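Robot Handling, Unit 4 notes: comparing grippers and wrist cameras
Course notes by Donnie Innes. Lab sheet checked by Kenneth Mackay.

Read this before you come to the bench. Bring the Unit 3 sheet too, as the jaw alignment steps aren't repeated.

4.1 What a success rate tells you

Every gripper brochure has a number in it, and the number is nearly always high. Before you believe it, ask what was picked up, who put it there and what counted as a pick. A firm block with flat sides, set square to the jaws, is about as kind an object as you can give a parallel gripper. If a finger design can't manage that, stop and fix it. If it can, you have learned very little so far.

Last term one group wrote up 100 good picks out of 100 and called the fingers "reliable". They had put the block back by hand on the same pencil mark each time. Full marks for honesty, as they said so in the method, but the conclusion had to go.

4.2 Two arms on one block

The handover is where I get more doubtful. One arm has the block, the second comes down to it, and for a short time both are touching it.

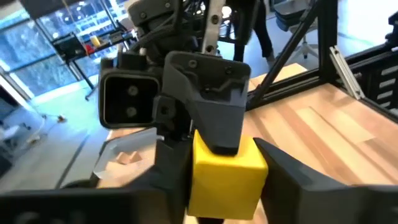 During that overlap neither arm is doing a clean job. If the arms disagree on position by even a small amount, the block or the fingers have to take up the difference. Soft fingers hide this. Stiff ones show it as a twist or a skid, and students then blame the stiff fingers. Be careful there – you may be marking down the gripper that told you the truth.

So score the two halves apart: contact by the second arm, then release by the first. A single "handover OK" column is no use to anyone.

4.3 Wrist cameras

A wrist camera gives a lovely view of the approach and often a poor one of the contact. Fingers and the other arm's gear get in the way at the moment you care about. Things to check:

Can you see the contact edge, or are you guessing from the shape of the finger?
Does a bright window wash out part of the view? Try it at 9 am and again mid-afternoon.
Does anything behind the block match its colour? A simple colour threshold will happily pick up the wrong yellow.
Does the cable stay clear through the whole wrist turn?

I don't accept "the camera confirmed the grasp" in a report. Say what was visible and in which view. Two blunt surfaces close together can look like contact when there is still a gap, and a still tells you nothing about force. 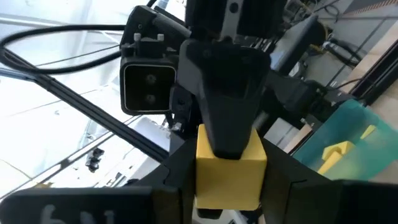
4.4 Lab task

Work in pairs. Use the same block, speed and starting pose for both finger sets.

1. Run 30 handovers with set A, then 30 with set B.
2. Swap the order and do 20 more of each. Warm motors and tired students both affect results.
3. Turn the block a little off square and repeat step 2.
4. Hold an 800 ms pause at double contact in every run, and log both wrist views.
5. Write down each failure as it happens, in words. "Slipped" isn't enough.

Stop the run if either arm faults. Don't nudge the block to save a trial, and don't drop a trial because it looked odd.

4.5 Write-up

Two pages, due by the end of February. Give raw counts before percentages. If the two sets come out the same, say so – I'd sooner read that than a winner picked on one lucky run. Questions about the log format go to Kenneth.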